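Chapter 3
Taking Things Apart

In December our class of technicians spent a day at the Brirby workshop of Sokanero, a company that recovers parts from used office computers. Maricel Pascual runs the open days there, and she begins every one the same way. She hands each visitor a screwdriver and a retired desktop and asks for the memory, the drives and the power supply. Most people are done in under 80 minutes. Then she takes them to see two robot arms working on the same kind of machine. 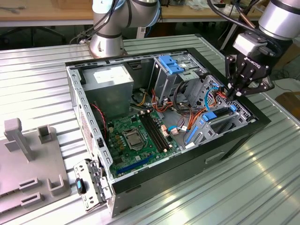 Assembly has been automated for a long time. Parts arrive new, in known positions, and every unit matches the one before it. Disassembly has none of these comforts. A computer that comes back from an office may have had a drive swapped, and its cables can lie anywhere. Cables are the hardest part – they bend, they hide what is under them, and they hang on to their connectors.

Kevin Llanos, who programs the cell, told us that he had sorted his first 2000 failed grasps by cause. Slipping off a cable headed the list. Choosing the wrong cable came next.

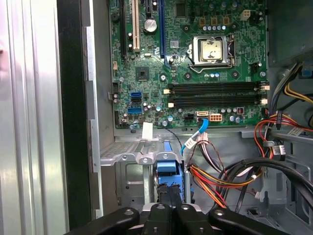
A wide view helps an arm reach the right region of the case, and a close view helps it line up with a single plug or latch. Section 3.2 deals with how the two are combined. Section 3.3 covers force – how hard to pull, and when to stop pulling.

Before reading on, open an old desktop of your own, with the power cord unplugged, and write down each step you take to free one drive. Keep the list. You will need it for Exercise 41.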